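Musska Opens Repair Desk for Older Window Frames

17 July 2024
By the Sketoma home and building desk

The window maker Musska has opened a repair desk in Sketoma for owners of older wooden window frames. The desk takes single sashes and complete frames, and it accepts windows from any maker. Until now the company sold only new windows in the town, and owners who wanted to keep the old ones had to send them to Fekus, where the waiting time was often longer than two months.

The desk is in the back part of the Musska showroom. Customers can bring a sash themselves, or they can ask for a visit at home. A worker then checks the wood with a thin probe, looks at the putty and the cords, and writes a price on paper the same day. The price is valid for 30 days.

According to the company, the most usual damage is soft wood in the lower rail, where rainwater stays after a storm. If the soft part is small, it is cut out and a new piece of wood is glued in. If it goes through the full rail, the rail is replaced but the rest of the sash stays. The company says it does not fill deep rot with paste, as the paste comes loose after a few winters.

A simple repair with new putty and one coat of primer costs $600 for a set of four sashes. For a full frame with new sill, the price begins at $1,152. Painting is not included. Owners may paint the windows themselves or give the work to a painter, but they should wait until the putty has a skin, and this can take up to three weeks in cool weather.

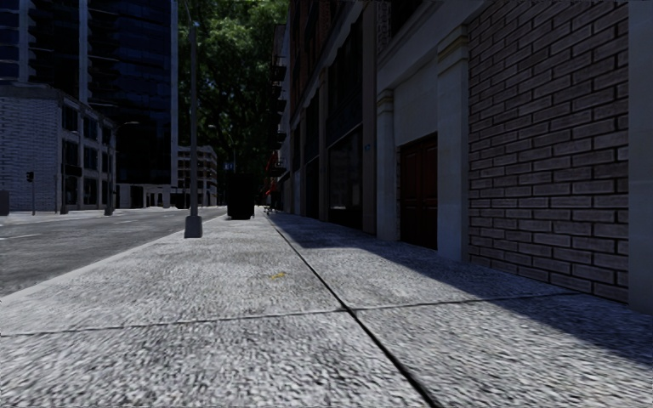
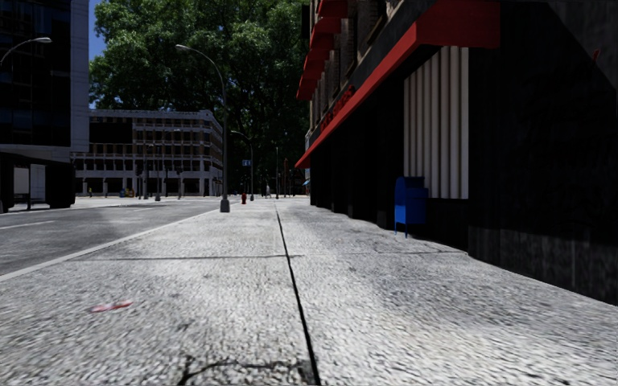

During the repair the opening in the wall must be closed. Musska lends a fitted panel with a small clear part, so that the room keeps a little daylight. The panel is fixed from the inside with four screws and can be removed by the owner. There is a deposit of $50 for each panel, which is paid back on return. The company asks customers not to give more than two windows of the same room at one time.

The new desk is also a change for the workshop of Noguchi, a small firm which makes hinges, latches and sash weights. Noguchi will supply the metal parts for the repairs. It keeps copies of 1,072 old patterns, and for many houses in the district it can cast a latch that fits the holes already in the frame. When no pattern exists, the customer can leave one good latch as a model. The casting then takes about ten working days.

Houses built before 1978 need special care, because the old paint can contain lead. The desk will not sand such frames in the customer's home. They are packed in plastic, carried to the workshop and stripped there with steam. Owners are advised not to scrape the paint by themselves, and to keep small children away from the sill if the paint there is loose. A test of the paint is free when a repair is ordered.

Not every window can be saved. If both side rails are split, or if the frame has moved so much that the sash does not close, the company will say so in its written report. The customer is free to take this report to another firm. Musska says that it does not pay its desk workers a bonus for the sale of new windows.

The company hopes to repair some 2,000 sashes in the first year. It has four carpenters for the work at present and looks for two more. Applicants should have experience with hand tools, and training in steam stripping is given at the workshop.

For the rest of July the check of one sash is free of charge. After that it costs $25, and the sum is taken off the bill if the repair is ordered. Visits at home must be booked at the showroom or by phone. Customers who bring a sash should take the glass out first if it is cracked, or cover both sides with tape. The desk is open in the mornings only, and the loading door at the side of the building can be used for large frames.

We use cookies to remember your settings and to count visits. By continuing to read, you accept this.

Contact the desk | © 2024 Sketoma home and building desk | Back to top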